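I've been putting off writing about Brutenel because I wanted to get through one full cell setup with it first, from bare kitchen to an arm that can reach a drawer handle without embarrassing me. That took most of February. So, review time!

For anybody who hasn't run into it, Brutenel is a setup package for simulated robot cells. You load a room, drop in an arm, bolt a wrist camera on, and then spend your evenings on the boring part: mounting offsets, finger travel, joint limits, camera angle. I used it with the Prolik kitchen pack, the one with the red tile and gray marble that looks like a steakhouse from my childhood. Vignesh Krishnan talked me into it. He'd been using Levchenko for the same job and was sick of retyping his camera mount every time he changed fingers.

**Getting the arm placed**

Very easy, and I don't say that often. You pick a base point, the arm shows up, and you nudge it until the reach envelope covers what you care about. Mine had to cover a drawer in a cabinet with a green rail, plus the marble below it. I had a decent base position in 55 minutes, and a good part of that was me reading the manual in the wrong order.

The wrist camera took longer. Brutenel gives you a mount with seven presets, and none of them suited a low approach with the fingers pointing up. I ended up typing in my own tilt (there's a little pencil icon next to the preset name, blink and you'll miss it).
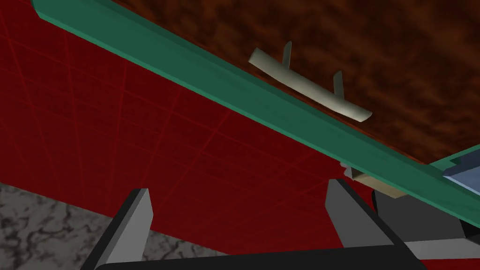 Once you've got a mount you like, save it right away under its own name. Brutenel keeps unsaved mounts in the session only, and the warning when you close the window is a gray line of text at the very bottom. I lost one that way. Lev Vasylenko lost two, and he sent me some words about it that I won't print.

**Finger calibration**

This is the part I'd buy the package for. You open the gripper all the way, mark the limit, close it, mark the other limit, and Brutenel works out the travel and writes it to the gripper file. If the two fingers aren't matched, you get a plain sentence telling you which one is off and by how much, with a button to fix it. In Levchenko I used to do this by editing two numbers by hand and squinting.

I do the open-limit check with nothing anywhere near the jaws. The routine watches for contact, and if a fingertip brushes the scenery on the way out it records that spot as the limit. You then get a gripper that refuses to open wide enough for a handle, and you'll blame everything else first. I sure did.

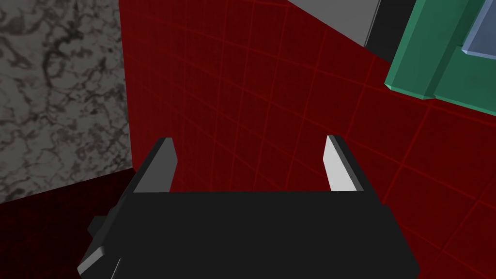
The drift check is nice too. It reruns the open and close cycle 49 times and plots where the fingers stop. My first plot had a lazy slope to it, which Jadwiga Sowa spotted as a damping value that was way too low. She was right, I raised it, the slope went away. It would be great if the software had suggested that itself, but the help page for the plot is two sentences long and one of them is the title again.

**Lighting and textures**

Fine! Flat, but fine. The tile grid is handy when I'm checking whether the camera is level, because a crooked mount shows up fast against all those lines. The marble is busy, and I would have liked a plain counter option for calibration runs. Abimbola Effiong swaps in a Brorkmont counter for hers, which loads without complaint, though you have to reset the contact settings afterward.

**Looking after the cell**

Here's where I get grumpy. There's no maintenance log. If I change a joint limit at midnight and forget, the only trace is a new file time. Kourosh Kazemi keeps a text file next to his project and writes every change in it, and I've started doing the same. For a package this careful about finger travel, that's a silly gap.

Updates have also been a mixed bag. The last one reset my camera clipping distance, so close-up parts of the gripper vanished until I put the old value back. Check that number after every update.
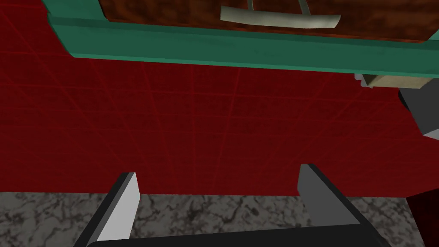 *Gripper open over the marble counter, with the drawer handle up above the green rail.*

**Would I set up another cell with it?**

Yep, and I've already started the next one. Placement is quick, the finger routine is the best I've used, and the mount editor is good once you've found the pencil. If you share a cell with other people, the missing log will bug you more than it bugs me. I'm holding back one star until they add it, and I've sent them my text file in case they want ideas.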